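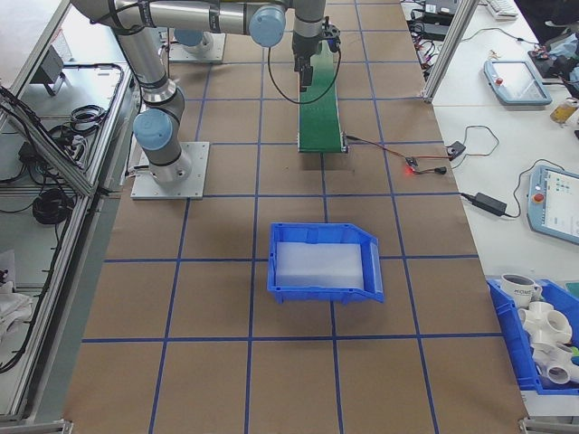 Robotic arm with its gripper over the green conveyor belt.

Optional triggers and the closing window in Kimlow

Wednesday's session at the Fodadby club produced the same rules argument twice, at separate tables, and I was asked to write up the answer. It concerns optional triggered effects, and in particular why a Brerlow card that goes to the discard pile sometimes gets its effect and sometimes doesn't. The rulebook does cover this. It covers it in two places, under different headings, and uses a different word for the same thing in each.

Terms first. A trigger in Kimlow is any effect whose text begins with "if" or "when". "If" triggers look back over everything that has resolved since the last open window. "When" triggers look only at the last thing to have resolved. Separately, each trigger is either mandatory ("draw a card") or optional ("you may draw a card"). That gives four combinations, and only one of them can miss its window: "when ... you may". A mandatory "when" trigger waits until the stack is empty and then goes on it. An optional one does not wait.

Most Brerlow cards are worded "when this card is sent to the discard pile, you may". This is the whole source of the trouble. Players who learned the game with newer sets, where nearly everything says "if", read straight past it.

Take the case from the first table. Player A has Brerlow Ferryman in play and activates Toll, which reads "send one Brerlow you control to the discard pile, then add one Brerlow from your deck to your hand". Ferryman is sent. Ferryman says "when this card is sent to the discard pile, you may return one other Brerlow from the pile to play". Player A wanted to do so and was told no. The ruling was correct. "Then" separates the two halves of Toll into steps which happen in order. By the time a window opens, the last thing to have resolved is the search. Ferryman looks at the last event, sees a card added to a hand, and has nothing to respond to.

If Toll said "and" in place of "then", both halves would be treated as simultaneous, and Ferryman would work. If Toll said "send one Brerlow you control to the discard pile: add one Brerlow", with a colon, the sending would be a cost, paid on activation. Ferryman would still fail in that case, as the search resolves after the cost has been paid.

The second table's case looked identical but had the opposite answer. Ferryman was destroyed in combat by an attacker with 1730 strength and sent to the discard pile at the end of the damage step. There was no further instruction, so the sending was the last event and the window was open. Chaltu Shiferaw, who was playing the attacker, argued that losing life points comes after destruction and should close the window in the same way. It does not, because life loss is applied in damage calculation and the destroyed card doesn't leave play until the end of the step. I had to look this up. It is in the combat section and not in the section on triggers.

Her follow-up question was better. She had Yatsenko in play, whose text is "after an opposing card is destroyed in combat, its controller loses 100 life". Does that close the window? No, because Yatsenko's effect is itself a trigger. It goes on the stack at the same point as Ferryman's. The order is the usual one:

1. Mandatory triggers of the turn player.
2. Mandatory triggers of the other player.
3. Optional triggers of the turn player, then those of the other player.

Yatsenko goes on first, Ferryman goes on top of it, and they resolve in reverse. Ferryman's controller gets the card back before losing the 100. In most games this makes no difference. It does if the returned card is one of the Wardens, which prevent effect damage while in play, and then the loss is prevented entirely.

There is one more case which didn't come up but will. If a stack has several effects on it and Ferryman is sent to the pile by one of the upper ones, everything beneath still has to resolve. The last event will then be whatever the bottom effect did, and Ferryman misses. It is a reasonable line of play to activate the removal second, in response to something harmless of your own, for exactly this reason. I have seen people call this sharp practice. It is in the rules and the March update left it alone, although that update did change how replaced discards are counted.

A partial list of the Brerlow cards which say "if" and therefore cannot miss: Lockkeeper, Heron, Lady of the Weir (second effect only). The first printing of Heron said "when". The current text applies to all copies, so check the card database and not the card in the sleeve. I went through my own binder and found eight cards with outdated wording, three of them in the deck I've been playing all winter.

Costs paid from the hand work differently and I have left them out. I'll do those separately once I've sorted out what the rulebook means by "set aside", which at present it uses both for cards removed from play and for cards shown to the opponent during a search.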